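How to test if a robot arm can clear your table: a simple method in simulation

Posted by Delia Pană, Nov 14, 2019

Many people ask me if a machine can clear the table after breakfast already. My short answer is: one object yes, a whole table not yet. But it is better to measure than to believe, so in this tutorial I explain how we do the test at Skesstead. You don't need a real arm for it. A normal computer with a simulator is enough for the first results.

Step 1. Choose one chore and write it in one sentence

Don't write "clean the kitchen." It is too big and you will never know when it is finished. Write for example "put the can in the cup" or "move the spoon to the plate." A person must be able to look at the end and say yes or no without discussion. My colleague Kibet Sang reads every sentence before we use it, and he sends back a lot of them. "Put the phone away" was sent back two times. Away to where?

Step 2. Make the table as untidy as a real one

In the first months we used clean tables with one cube, and the results were beautiful and useless. A home table has things which have no connection with the chore. Put in the phone, the ladle, a plant, a toaster, and leave them where a tired person would leave them. Keep some objects close together, so that the gripper has to come down between neighbors.

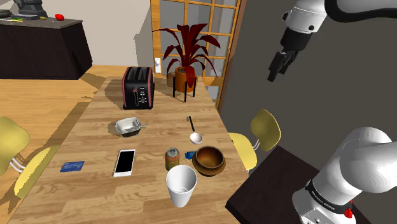
The kitchen table with the arm at the right and the gripper empty.

Please check also the chairs. If you forget them, the arm learns to move through space that in a real room is full. In our kitchen called Nyberg the chairs stay always in the room, even if the chore doesn't need them.

Step 3. Decide what is a success before you start

This is the step that beginners like to skip. We use these rules:

The object is in the target or on it when the time is over.
The gripper has let go.
Nothing else has fallen or left the table.

The time limit for us is 600 seconds for one try, which is very generous. A child needs perhaps four seconds for the same thing. I keep the limit long on purpose, so I can see if the arm fails from slowness or from not understanding.

Step 4. Look at the moment of placing

Picking up is today the easier half. When the object is in the fingers, the program must still know how it sits there, and a small tilt is enough to spoil the placing. With a narrow target such as a cup, watch these points: the angle of the object, the height where the fingers open, and if the target is pushed to the side. Save the view from more than one camera, or the gripper will hide from you exactly the part you want to see.

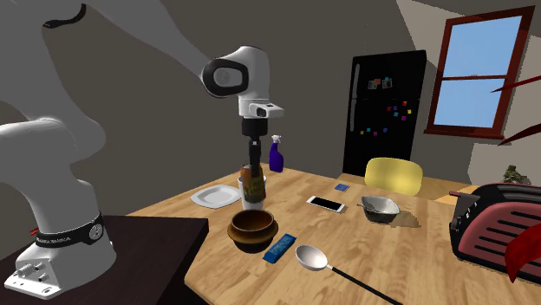

I recommend to play the tries at half speed and to write one line of notes for each. Use plain words like "touched the rim" or "opened too early." After some days you can sort the notes, and the most frequent words tell you what to repair first. For us in March it was "opened too early" – almost every second failure.

Step 5. Change only one thing and repeat

Move the plant, or change the light, or turn the cup over. Never do all together. If the result drops when only the light is different, your arm has learned the picture of the table and it can't be trusted with the chore.

What to expect

Short chores with one firm object go well. Chores with two objects in order are much weaker, and soft things like a dish towel we don't even try yet. If you want to compare your numbers with ours, write to me and please include your sentence from Step 1.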